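Brurnelum Forums > Entertainment News > Couples and Separations
Topic: Schwaiger and Ayele seen together again

Moderator_Prenero
Posted 28 October 2016
Members are reminded that this topic concerns the published reports on Luzius Schwaiger and Ms. Ayele. The previous topic was closed after 839 replies.

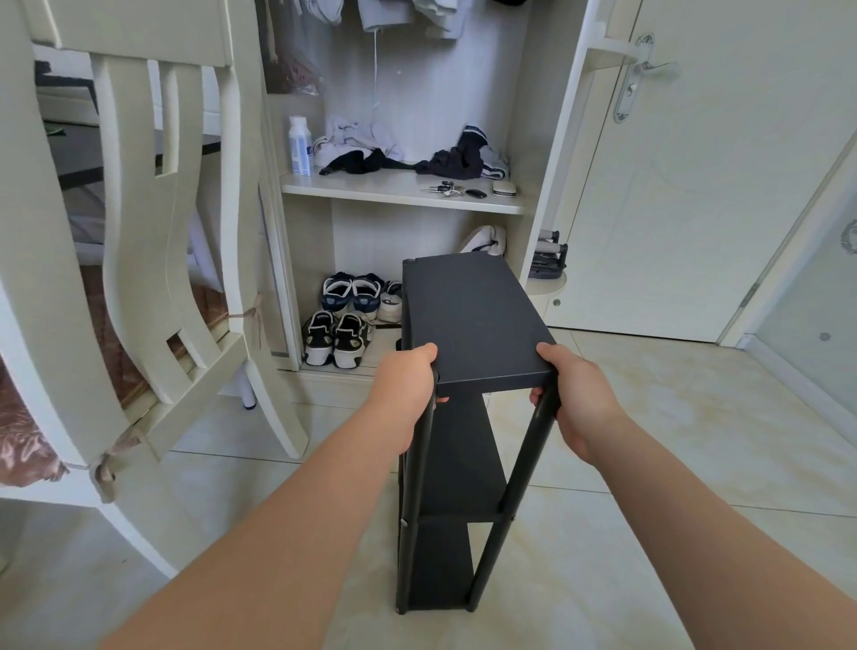 grultden_reader
The couple announced their separation in January and have since attended two premieres together. I do not consider this proof of a reunion. Shared appearances are common when a film is under contract.

G. Seyoum
I must respectfully disagree. Contracts do not require a private dinner, and the Prenero column states that they left in the same car.

grultden_reader
The column cites one unnamed guest. That is insufficient.

G. Seyoum
It was also correct about the separation itself. I would ask that this be acknowledged. 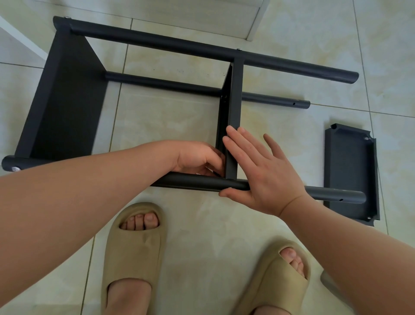

Stool frame on its side, tile floor.

ayele_archive
The fan petition for a joint interview has reached 3,570 signatures. I have declined to sign. Both parties requested privacy.

Moderator_Prenero
Links to the petition are not permitted under forum rules. Please continue without them.

G. Seyoum
Understood. My view of the dinner is unchanged.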